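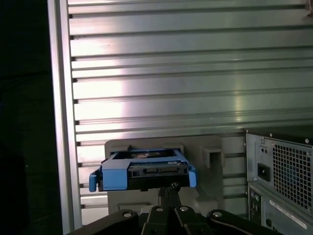 Obura project – progress report, second period
Prepared for the programme office, 3/26/26

1. Purpose of this report

The report covers work on caddy handling since the first period closed. It sets out the method now in use, the results of the February trial series, the faults found, and the changes to the plan that need the programme office's agreement. Spending is reported separately on the usual form.

The aim of the project is unchanged: to have a single arm take a drive in its plastic caddy from a holder, carry it to a desktop computer and seat it, using a wrist camera and no other external sensing. Removal and return are treated as separate tasks and are scored separately.

2. State of the work cell

The Virkia cell has stayed in one configuration for the whole period. The slatted aluminium panel, the upright post and the beige holder fixture were left where they were at the end of the first period, and the computer tower stands beside the holder with its rear panel turned towards it. Keeping the layout fixed has allowed the February results to be compared with each other directly. It has also meant that the controller has been tested against one background only, and this is taken up in section 6.

The panel reflects strongly. With the overhead lights on, a bright band falls across the slats close to where the caddy is presented. The first version of the edge detector, which worked on brightness alone, often locked on to a slat edge instead of the caddy edge. The present version uses colour first and brightness second. The caddy is bright blue against grey metal and a pale fixture, so the colour step is cheap and has been reliable.

3. Method

The controller (internal name Drulico) works in two stages. The first stage is learned. It takes the wrist camera view and the joint positions and gives a short series of small arm movements. It was trained on 302 demonstrations recorded by teleoperation in the cell. The second stage is a conventional force-guided search which takes over when the measured load at the wrist passes a set level.

In the first period the learned stage was run right through to seating. It reached the correct region but tended to press on when slightly misaligned, and the caddy tabs took the load. Handing over to the search stage before full contact has removed most of these cases.

The grasp has also been changed. The fingers now hold the caddy from the underside, leaving the top and both release tabs clear. The earlier side grasp closed over the tabs and could release them during transport. The cost of the new grasp is that the caddy is less well held against rotation, and the approach speed has been lowered to allow for this.

Orientation is estimated from the two tabs. Where only one tab can be found, the controller holds position and takes a further reading from a slightly different wrist angle before it moves on.

4. Results

The February series consisted of 130 attempts at the full task, from pick-up at the holder to seating. An attempt was counted as a success only if the computer recognised the drive and no person had touched the arm, the caddy or the tower.

The series produced 9 failures. All other attempts were completed without help. The failures were classed from the logs as follows:

Rotation of the caddy in the grasp during transport: 4
All other causes together: 5

The other causes were mixed: tab misread, search timed out, and one stop by the safety system for which no clear reason was found in the log. The numbers are too small to rank them.

Rotation is therefore the largest single cause. In each of these attempts the angle error was already present when the arm left the holder, and it grew during the turn towards the tower. The search stage corrects small offsets in position well but has little ability to correct an angle.

Return to the holder was tried informally only. No figures are given for it in this report.

5. Hardware

The finger tips supplied with the Ultix gripper have been replaced by thinner ones made in our own workshop. The thinner tips fit under the caddy with more clearance at the fixture. Their fasteners sit at the contact point and need to be checked for tightness at the start of each day. A second set has been made as a spare.

The cable at the wrist was rerouted after it was found to add a small false load in certain poses. The force threshold for handover was set again afterwards, and only attempts made after that change are included in the February series.

6. Limits of the present result

The result applies to one type of caddy, one tower and one background. The colour step would need to be retrained or replaced for a black or grey caddy. Lighting was kept constant during the series, and short tests with the blinds open showed more tab misreads, though these were not scored.

The demonstrations were all recorded with the tower in the same place. We do not yet know how far it can be moved before the learned stage fails.

7. Changes to the plan

We ask for agreement to two changes.

First, the multi-vendor caddy trial should be moved to after the rotation problem has been dealt with. Running it now would mix two sources of error – grasp and perception – that can at present be kept apart.

Second, the return task should be scored under the same rules as insertion from the start of the next period. This needs no new equipment but will take cell time that was set aside for speed trials.

8. Work for the next period

Finger tips with a shallow lip, to resist rotation, are in drawing. The controller will be given an angle check between pick-up and the turn, with a re-grasp at the holder if the error is above the limit. The February series will then be repeated without other changes. Tower position trials will follow if cell time allows, beginning with small shifts along the panel.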